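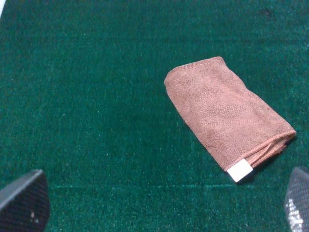

The second stretch of drilling at Clarnen is finished, and we are very glad to be writing this report with real core in the trays and real numbers in the database. When we last wrote to you, we had a geological map, a set of old trench notes and a strong hunch that the copper at Clarnen did not stop where the earlier explorers stopped looking. We now have 31 completed holes. The core logging has moved indoors to the rented house in Prarka, where the front room has good light and a dark green carpet, and a tan microfiber towel like the one lying folded on it is now part of every logger's kit, for wiping down core before it is read. It is a small thing, but you asked us last time to say more about how the work is done day to day, so we will try to do that throughout.

Report to the Grestitz Fund
Clarnen Copper Exploration and Community Program
September 9, 2022
Prepared by Zainab Usman, program manager, with sections from Tobiloba Yusuf (geology), Maysoun Farah (water and environment) and Ayodele Tijani (community work)

Where we are

The grant covers exploration drilling on the northern license block, baseline water monitoring in the valley below it, and a training program for people from Prarka and the farms nearby. All three are under way. Drilling is slightly ahead of the plan you approved. Water monitoring is on plan. Training started late and is catching up, and there is a fuller account of that below.

We have not asked for any change to the overall budget. We do want to move money between two lines, and that request is at the end.

Drilling and geology

The big news is the eastern extension. The old company's maps show the mineralized zone pinching out at the dry creek, and for a long time everyone took that as settled. Tobiloba never liked it. The rocks on the far side of the creek have the same alteration, the same rusty staining along the fractures, and when he walked the ground again before the rains he found malachite in a road cutting that doesn't appear on any of the older maps. So we put a line of holes across the creek, stepping out 400 meters from the last known intercept.

The very first of them hit. The second hit as well, at greater depth, and the core from that one is beautiful: chalcopyrite in veins you can see from across the room, with bornite in the wider ones. We have to be careful here. Visible copper minerals in core are not a grade, and two good holes are not a deposit. The assays for the eastern line are still at the laboratory and we won't put a number on them until they come back with their checks. But the geology is continuous across the creek, and that alone changes how we think about the whole block.

What seems to have happened is that a fault running along the creek bed dropped the eastern side down. The earlier holes over there were shallow and simply ended above the good rock. Tobiloba has redrawn the cross sections with the fault in place and they make far more sense than the old ones did. Copies are attached as Appendix A. Please do look at section four in particular, where the displaced layers line up almost perfectly once you slide them back.

The western holes were less exciting. They confirmed that the zone thins out in that direction, and we don't plan any more drilling there under this grant. That is useful to know and saves us building an access track over a steep slope that none of us wanted to touch.

Core recovery has been good in the fresh rock and poor in the top weathered layer, where the ground is soft and breaks up in the barrel. The drill crew tried a shorter run length through the weathered part and it helped. We will keep doing that. Every hole has been surveyed for direction on completion, the collars are capped and marked, and the sumps from the first line have been filled in and the topsoil put back. The sumps on the eastern line will be filled once they have dried out.

The assay wait

This is our main frustration. Samples leave Prarka by road, and the laboratory is taking a lot longer to turn them around than it did last year. We send blanks, duplicates and certified standards in with every batch, and on the batches that have come back, the standards have all been within their limits apart from one. We had that batch run again at the laboratory's cost and the repeat was fine.

We looked at switching to a second laboratory. The price was similar but the waiting list was just as long, so we've stayed put. Instead, we are using the handheld analyzer on all core before cutting. It isn't good enough to report to anyone outside the team and we won't do so, but it lets Tobiloba decide where to put the next hole without sitting on his hands.

Water

Maysoun has built the monitoring network we promised you, and it is working really well. There are springs, hand-dug wells and stream points in the network, all chosen with the people who use them, and 69 water samples have been collected and analyzed so far. She measures flow or water level at each visit along with acidity, temperature and conductivity, and the bottles go off for metals.

The results matter because they are a picture of the valley before any mine exists. If Clarnen ever goes further, nobody will have to argue from memory about what the water used to be like. So far the stream is clean, slightly alkaline and low in metals except at one spring on the eastern side, where copper is naturally raised. The spring is used for cattle and is not a drinking source. It is also sitting right on the fault! Maysoun had flagged it as an odd one well before the drilling reached that side, and she and Tobiloba have since had some very long conversations over the map.

The results are posted on the board outside the Prarka meeting hall in plain language, and each well owner gets their own sheet. Some people have asked for bacteria tests too. This was not in the proposal, but it is cheap, it answers the question people really have about their wells, and we'd like to include it from now on.

One piece of trouble to report. The automatic level recorder in the lower stream was washed out in a flood and we haven't found it. The data up to the last download is safe. A replacement has been ordered and Maysoun has picked a spot behind a rock outcrop where the bank is firmer. Until it arrives, the level is being read by hand from a painted staff.

Training and community work

Training began later than it should have. We had planned to start with a classroom course, and the instructor we had booked withdrew. Ayodele used the gap to go from farm to farm asking what people wanted to learn, and the answers shifted the whole program. We had assumed most people would want drill-crew work. Plenty did. But just as many wanted skills that would be useful whether or not a mine is ever built: bookkeeping, first aid, small engine repair, driving licenses.

So the course has been reshaped. It now opens with first aid and basic safety for everybody, then splits. The first group has finished the safety part and the core-handling trainees are already at work beside the loggers. They mark up depths, fit the broken pieces back together, photograph the trays and cut the samples. Their work is checked, and it is careful. One trainee spotted that two depth blocks had been swapped in a tray from the eastern line, an error that would have put the best vein in the wrong place on our section. Tobiloba has told that story to every visitor since.

The bookkeeping group is smaller but very steady. Ayodele would like to extend it by a few weeks so that the members can complete a full set of accounts for their own farm or shop, and we support that.

We also held two open meetings. The Mbwambo road was the main subject at both. Our trucks use it, it is in poor shape after the rains, and people are right to be annoyed. We have agreed to grade the worst section and to keep our vehicles off it during school hours. The dust complaints have eased since we cut the speed limit, though they have not gone away. Several people also asked how a decision about mining would be made and who would have a say. We explained the licensing steps as they stand, and said clearly that exploration doesn't commit anyone to a mine. Ayodele has invited the district mining office to come and answer those questions directly at the next meeting.

Safety

There were no lost-time injuries. There was one cut hand at the core saw, treated on site, and one vehicle slid off the track at low speed with no one hurt. The saw guard has been replaced with a longer one. Drivers now radio in before the steep section and turn back if it is wet.

Money

Gráinne Dunne has prepared the full financial statement, attached as Appendix B. In short, drilling came in under budget per meter thanks to the good ground on the eastern side, and fuel came in over. Laboratory costs are below plan only because so many results are still outstanding, so please don't read that as a saving.

The change we are requesting is to move the unspent money from the western access track to two things: deeper holes on the eastern line, and the bacteria tests with the longer bookkeeping course. The split is set out on the last page of Appendix B. We need your agreement in writing before the rig is booked, and the contractor has offered to hold the slot until the end of September.

What comes next

The next holes will test how far the eastern zone runs and how deep it goes. Tobiloba wants to start near the raised-copper spring, set well back from it, with Maysoun sampling there before, during and after the drilling. Once the outstanding assays are in, we will send them to you with the standards and duplicates, good or bad.

We would love to have you visit while the rig is turning. There is space at the Prarka house, and the trainees have asked if they can lay out the eastern core themselves and take you through it. Gráinne can help with travel arrangements and will send the road conditions closer to the time.

Zainab Usman
for the Clarnen team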